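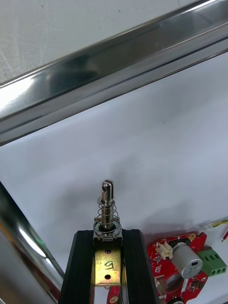

## Indemnity cap in a supply contract: does it cover defense costs?

**ploline_ops**

We buy small electromechanical parts from Haworth under a two-year supply agreement. Section 11 says the seller will "defend, indemnify and hold harmless" the buyer against third-party patent claims. Section 20 caps the seller's total liability at the fees paid in the prior nine months. A competitor has sent us a demand letter naming one of the parts. Haworth accepted the tender but says its lawyers' bills count against the cap. Is that the normal reading? The agreement doesn't define "liability." New York law governs.

**Bereretti**

Depends on the wording. Many caps reach "all amounts payable under this agreement," and then defense costs erode them. If yours only says "liability," there is an argument that the duty to defend is a separate performance obligation and sits outside the cap. Check three places:

- the opening words of Section 20 ("notwithstanding anything to the contrary" helps the seller)
- any carve-outs listed after the cap
- the order of precedence clause, if a purchase order has its own terms

Also look at who controls the defense. If Haworth can hand it back once the cap is used up, you want that date in writing early. Reserve your rights in the reply and don't agree to their reading by silence. Have outside counsel look at the whole document before you answer the demand letter.

**gonov81**

Ours was capped and the legal fees counted. We settled. Check your own insurance too, some policies have a short notice period.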